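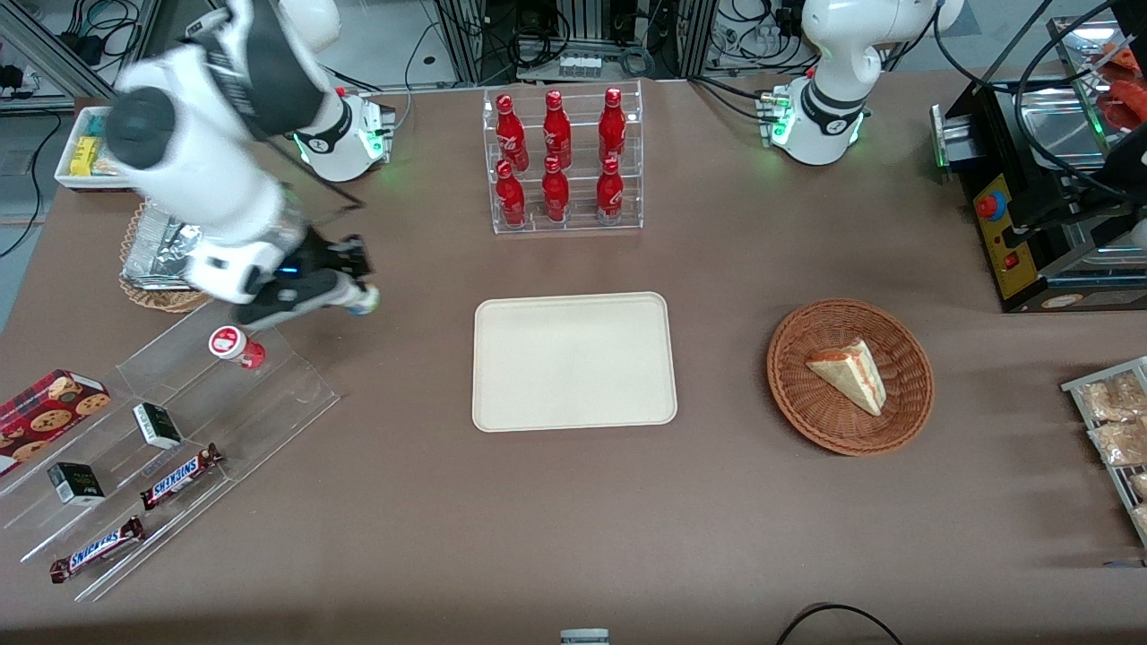
Elow开放日逛完回来,趁还记得赶紧写一点

先交代一下背景,免得有人问我怎么跑去看这个。我现在的工作是给几家小店做设备验收,什么封口机、制冰机、自动咖啡机,东西不大,扯皮不少。今年开始有客户来问机械臂了,张口就是"能不能站在柜台后面给客人拿零食",我每次都只能说"我去了解一下"。了解了大半年,手里攒了一堆宣传册,宣传册上全是人和机器肩并肩微笑,至于人到底能站多近、谁来按停、柜台上的东西怎么摆,一个字都没有。

所以看到Elow在Gikivstead办开放日,主题写的是"零售台面机械臂的安全规程与现场实操",我马上就报名了。报名表上有一栏问"您最想了解什么",我写了满满一格,后来见到接待的人,她说"哦你就是那个写到格子外面去的",好丢脸!

9月17日星期六,我坐最早一班车过去的。Gikivstead这个地方出站以后没什么指示牌,我跟着两个背工具包的人走,结果人家是去修电梯的。绕了一大圈才找到正门,迟到了一小会儿,签到台的咖啡已经见底了,饼干倒还有。

一进门先签字

签到以后每人发一张纸,正反两面,正面是参观须知,背面是他们自己的台面作业规程的简版。我原以为又是那种"请勿触摸"的东西,随手要塞包里,被拦住了,说要看完签字才能进里间。好吧,那就看。

看完我觉得这张纸比我半年来收的所有宣传册加起来都有用。写得很土,句子短,没有一个英文缩写。比如:

手进台面之前先说话,听到对方回话再伸手。

台面上多了一样清单里没有的东西,先拿走,再开机。

拿不准就按停。按停不用解释,也不用道歉。

最后这一条我特别喜欢。我见过太多现场了,有人按了急停,旁边一圈人马上转头看他,那个眼神就像他把蛋糕打翻了一样,下回他还敢按吗?带队的Elaine Queiroz讲到这儿的时候也停下来多说了几句,她说他们刚开始做的时候也有这个毛病,新来的人手放在按钮上迟迟不按,总觉得"再看一眼,应该没事"。后来他们改了规矩,每个班次开始的时候,大家轮流按一次,按完复位,记一笔,当热身。按习惯了,真要按的时候手就不犹豫。

我当场就把这个抄在本子上了,准备回去给制冰机那边也用上(制冰机也有急停,只是大家都把它当装饰)。

里间的零食台

里间是做实操的地方,后面立着铝型材的架子,一捆一捆的黑线,跟我想象中的展厅完全两样,更像哪个学校的实训室。当中那张台子摆得像个小卖部:两排红色的可口可乐,后面一排比前面一排略高一点,阶梯架上有饼干盒、士力架,还有一个编织篮里放着一块切成三角的蛋糕,黄色的,中间夹一层橘红色的馅。我早饭没吃,看得好馋。

两条白底黑关节的臂,一边一条。右臂伸出来干活,左臂收着立在那儿。底座上亮着一圈绿灯。

灯的颜色这件事我想多说一点,因为我觉得很多人都搞错了,包括我自己。我一直以为绿灯等于"安全,可以靠近",红绿灯嘛,从小就这么学的。结果Elaine讲的第一件事就是:在他们这儿,绿灯只说明控制器没有报错,跟你能不能把手伸过去一点关系都没有!机器状态正常,恰恰意味着它随时会按程序动。她让我们想一想,一台状态完全正常的机器正在走它的轨迹,你的手刚好在轨迹上,这个时候灯是什么颜色?绿的。

我旁边一位做冷链的大哥当场"啊"了一声,我也差不多。

他们的处理办法是,灯的含义贴在门口,培训第一课就讲,并且规定任何人都不许用"绿灯了可以进"这种话来交接。交接要说完整:谁在控制、臂停在哪里、现在允不允许伸手。我问她会不会太啰嗦,她说头一周大家都嫌啰嗦,后来就顺嘴了,跟说"小心烫"差不多。

至于每家设备的灯什么颜色代表什么,各家说明书写得不一样,这个一定要去翻自己那台的说明书,别拿别家的经验往上套,我也别乱教。

关于"台面上有什么"

这部分讲得最久,也是我觉得对小店最实用的部分。

大家一说机械臂安全,脑子里都是臂本身,速度啊、力啊、围栏啊。可是零售台面上东西太杂了。你看一张台子,瓶子、纸盒、软包装、杯子、托盘、篮子,每样东西的重心不一样,滑不滑不一样,掉下来会怎么样也不一样。锡纸包着的东西,表面皱巴巴的,反光跟光滑的盒子又不是一回事。亚克力架子是透明的,人看着都费劲,我有一次在家里差点一头撞上玻璃门,就别为难摄像头了。

Elow的做法是给每张台子做一份"台面清单",上面列的是允许出现的东西,放在哪个区,谁放的。清单之外的一律不许上台。手机、笔、签字的板子、咖啡杯(自己喝的那种),全部不行。Elaine说他们查得最多的就是手机和笔,因为人一弯腰看东西,顺手就搁下了。

有人问,台上本来就有饮料和小杯子,多一个咖啡杯怎么了?她的回答我大致记下来:清单上的杯子,你知道它是什么、有多重、该在哪儿;自己的杯子,你只知道自己刚才喝了一口。

倒下的东西怎么办也有规定。架子上靠夹爪那儿就有一个红盖子的小白杯侧躺着,同行的人一眼看见了,马上就问:这种情况能不能伸手扶?答案是看你的身份。参观的人,不管什么情况都不扶,嘴上说一声就行。操作的人,先让臂停住,确认停住,再扶。如果这个杯子在清单上就写明是可以躺着放的,那就不用扶,让它躺着。她顺便说了一句我觉得很到位的话:人看见东西倒了就想扶,这是条件反射,规程要防的就是这个条件反射。

我想到我自己在超市,看见货架上有个罐头歪了都要去摆正,唉,我大概是高危人群。

夹爪夹着东西的时候

我们看的时候,右臂的夹爪正夹着一个白色、顶上是蓝色的小东西。讲解就顺着这个往下讲:夹爪里有东西的时候急停,东西会不会掉?

这个问题我从来没想过!我以为急停就是万事大吉。可是停下来以后夹爪是保持夹紧还是松开,不同的夹爪、不同的接法,结果可能完全不一样。夹着的是一块士力架,掉就掉了;夹着的要是一瓶饮料,下面又刚好有人的脚,那就另说了。所以他们的规程里有一条,验收的时候必须分别在空爪和夹物两种状态下试急停,两个结果都要写下来,贴在操作位旁边。

我翻了一下我自己那份验收表,只有一栏:"急停功能,正常/不正常"。回去就改。

还有一条是夹着东西的时候不许跟人"抢"。就是说,臂夹着一样东西递过来,你不可以直接从夹爪里拽。要等它放下,退开,然后你再拿。Acharya那边(他们是Elow请来讲夹具的,一家做夹爪的小公司)的人补充说,客人拽东西是他们收到最多的担心,小孩尤其爱拽。他们给店家的建议是,递东西这个动作干脆不要做成"手递手",台面上专门留一块空位,放下再取,大家都省心。

速度和距离,我的老毛病又犯了

说到数字我就来劲了,职业病。

Elow自己定的内部限值是这样的:有参观者在场的时候,臂的末端速度不超过每秒300毫米,参观者离台边至少400毫米,地上贴了线。这两个数是他们给自己这套台子定的,是做完风险评估以后得出来的,Elaine反复讲了好几遍,不许有人拿着这两个数回去就贴到自己店里。她说以前有人这么干过,抄走了距离,没抄走速度,把速度开得飞快。我听得后背一凉,因为我刚刚就在本子上把数字画了个大圈,旁边还写着"可用"。赶紧划掉。

然后有个环节是现场核对速度,这是我最喜欢的环节!他们用另外的仪器去测,不看控制器屏幕上的数。测出来是295,在限值以内。负责测的小伙子把这个数写到记录本上,连同当时爪里有没有东西、走的是哪一段轨迹一起写。我问为什么不直接抄屏幕上的设定值,他说设定值是你希望它跑多快,测出来的才是它跑了多快。嗯,做验收的人听到这种话是会感动的。

不过我也有一点点意见。只测了一段轨迹,我觉得不太够。靠近台边那一段,还有从架子上方往下走的那一段,应该都测一测。我提了,他们说平时正式验收是多段都测的,当天时间紧。好吧,接受,但我还是写在这儿。

别的机器也要算进去

台子右边还有一台黑色的台面机器,正面是黄色的控制面板,上面有一个红色急停按钮,下方还有个小的红色开关,机器上头搁着橘红色的吃的。

这一段讲的是"一张台子上有好几个按钮"的问题。你想啊,店里忙起来,新来的店员听到有人喊"按停!",他会按哪一个?当然是离他最近、最红的那一个。如果那个按钮只管得住它所在的那台机器,臂照样动,那就麻烦了。

所以验收的时候要做一张表,每个急停按钮按下去,哪些设备停、哪些设备不停,一个一个按过来,不许靠猜,也不许靠"供应商说的"。表做完了,要么把它们联到一起,要么在按钮旁边写清楚这个管谁。Elow培训用的说法很简单,叫"按钮点名",每到一个新现场先点一遍名。

那个冷链大哥跟我说,他们仓库里有个按钮装了好几年,前阵子才发现后头根本没接线。我问他怎么发现的,他说有个实习生不小心用背顶到了,什么都没发生。全场笑了一阵,然后又都不笑了。

线,线,线

我这个人到任何现场都先看线,家里人嫌我烦。这回也一样,进门第一眼瞄的是台子后面那几捆黑线,第二眼就看到台子前沿,有一根黑线弯弯地搭在台边上垂着。我就问了:这个地方人走来走去,会不会挂到?

他们没有嘴硬,这点我挺欣赏。Elaine说按规程,人能靠近的那一侧尽量不走线,要走就固定好,这种就属于要写进整改单的,说着就叫人拿本子记上了。她还说欢迎大家继续挑,开放日最值钱的就是外面人的眼睛。于是后面十来分钟变成了大家来找茬,可热闹了。有人说架子摆得太靠边,饼干盒那儿看着悬;有人说透明架子的边缘应该贴一条彩色的标记;还有人问后面铝架子上的东西归不归清单管。最后这个问题他们也没有马上答出来,说回去讨论。

臂身上的线也讲了,右臂上段有一根细细的黑线绕了个圈挂着。留余量是应该的,绷得太紧关节一转就扯;可是余量太大,又容易刮到架子上的东西。他们的做法是把臂慢速走到每个极限姿态,用眼睛跟着线看一遍,换过夹爪或者重新理过线以后都要再走。这个活儿很枯燥,也没什么捷径。

那条不干活的左臂

差点忘了写这个!右臂在干活的时候,左臂竖着收在那儿,我以为它就是歇着。有人问,既然不用,它算不算危险源?

规程里的说法是:通着电的臂都算在用。它收着,只代表现在没有给它安排动作。所以站位要按两条臂都会动来安排,参观者不能因为那边"没动静"就往那边挤。我回头看了看,我们这一群人,真的就有好几个不知不觉挪到左臂那边去了,包括我……人就是会往看起来安静的地方站。

如果左臂长时间不用,他们会把它单独锁掉,挂牌,牌子上写名字,谁挂的谁摘。这个跟工厂里检修挂牌是一个道理,只不过放到一张摆满零食的台子边上,大家就容易觉得小题大做。Elaine说她最常听到的一句话就是"不就是拿个饼干嘛"。

午饭以后

中午吃的三明治,普普通通。下午是Clekow来分享,他们做门店运营的,从今年1月开始在一家店里试着用机械臂摆货,讲的是规程写好了以后怎么让店员真的照着做。

我本来以为会是最无聊的一段,结果笔记记得最多。他们第一版规程写得特别全,厚厚一本,放在柜台下面,店员拿它垫过秤。第二版改成一页纸,只留店员自己要做的事,给维护人员看的内容另外成册。再后来他们发现,晚班和早班做得不一样,早班会清台面,晚班不清,一问才知道晚班从来没人带过,都是看着学的。所以现在每个班次都有一个人负责开机前的检查,检查项只有3条:台面清了没有,按钮试了没有,线看了没有。检查的人要签名,没签名就不许开。

有人问只查这几条会不会太少,Clekow的人说宁可少而天天做。我不完全同意,我觉得食品相关的那部分也该有一条,比如蛋糕这种没有密封包装的,夹爪碰过别的东西再去碰它算怎么回事。他们说他们店里规定夹爪只碰有包装的东西,散的一律人来拿。那这条就应该写进去呀!我当场说了,对方点头,也不知道会不会改。

还有个小细节,他们要求店员遇到险情以后当天写一句话,就一句,写什么都行,"客人伸手了我喊停了"这样也可以。一句话的门槛低,大家肯写,攒起来就能看出哪儿老出事。他们店里攒下来的那些,大半都跟客人从侧面伸手有关,后来就把台子的侧面挡上了。

我带回来的作业

回程车上我列了一下要改的东西,给自己看的,顺便贴出来,同行有需要就拿去用:

验收表里急停那一栏拆开,空爪一行,夹物一行,每个按钮管谁另附一张表。

速度要实测,写清楚测的哪一段、爪里有没有东西。

要求店家先给台面清单,没有清单不约验收时间。

灯的含义按说明书抄下来贴门口,交接的时候不许只说颜色。

跟客户讲清楚,别家的距离和速度不能直接搬,得自己做风险评估,适用的标准和当地法规也得自己去对。这条我估计要讲很多遍。

问Acharya要一份他们夹爪在断电时的动作说明。已经发邮件了,还没回。

费用方面也有人私信问我,开放日本身免费,车票来回花了我400左右,有点肉疼,不过值。下一场什么时候办还没定,Elaine说定了会给这次报名的人发通知。想去的话建议穿舒服的鞋,里间没有椅子,要站很久,还有,早饭一定要吃,那个零食台对饿着肚子的人太不友好了。

台面清单的空白表他们同意我转发,我整理一下格式,下周放上来。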